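3.2 Compression and recovery of quilted insulation in domestic storage

Loss of loft during storage is usually attributed to the fill. Down clusters interlock under sustained load, and polyester staple takes a permanent bend where fibers cross. Earlier work by Mudaliar and Warrier on loose fill supports this view, but their samples were held in open cylinders with no shell fabric. In a finished garment the fill is divided by stitching, and each channel behaves as a small closed bag whose walls limit both the spread of the fill and the escape of air. We therefore treated the channel, and not the garment, as the unit of measurement.

Garments were obtained from two suppliers, Eichhorn and Zesudier, and were used as delivered. All had a woven polyester shell and a synthetic fill. They were conditioned in the Vistthorpe laboratory before the first thickness reading and were then folded by one operator according to a fixed sequence. The sleeves were laid over the front panels, the body was folded once along its length, and the hem was brought up to the collar. No fold was pressed by hand. The choice of support surface proved to matter more than expected. On a hard bench the lower layer flattened within minutes, while on bedding it sank and kept part of its shape. Since most households fold garments on a bed before putting them away, the bedding condition was retained for the main series (Figure 4).

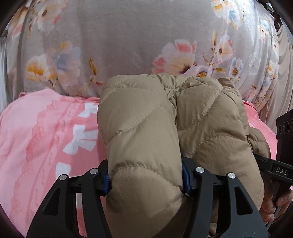 Figure 4. Khaki-beige quilted garment, folded, on patterned bedding. A deep crease separates two thick lengths; small puckers follow the stitched seams.

Load was applied through a flat plate at two levels, chosen to represent a garment near the top of a storage box and one near the bottom. The plate was left in place for 8 weeks. Thickness was read at the center of each channel and again next to each seam, first under load, then immediately after unloading, and then at fixed intervals until two successive readings agreed within the resolution of the gauge. A separate group of garments was stored on hangers as a control. The full set came to roughly 3000 readings. Readings taken within a finger's width of a zipper or pocket opening were discarded.

Recovery at the channel centers followed the two-stage form described by Gkikas for nonwoven batting. A fast rise, complete within the first hour, was followed by a slow rise lasting several days. The fast stage did not differ between the suppliers. The slow stage did, and the difference was largest in the wide channels of the lower back. Next to the seams there was almost no slow stage. The fill there is already compressed by the thread, and storage adds little to it.

Folding introduced a second effect that plate loading alone does not reproduce. Where a crease ran across a channel, fill moved away from the crease and collected on either side of it. After unloading, the thin band remained, and tumbling at low heat restored it only in part. Where the crease ran along a seam, no such band was found. Rai and Major reported a similar pattern in sleeping bags, although their bags were rolled and the creases were less regular.

The practical result is that the position of the crease deserves as much attention as the load. A garment folded along its seams and stored under the higher load recovered better than one folded across its channels and stored under the lower load. We did not test vacuum bags, and the humidity of the storage room was recorded but not controlled. A rise in humidity in September coincided with slower recovery in the Zesudier garments. The number of garments affected was too small to separate this from variation between production lots, and the readings are included in the pooled data without correction.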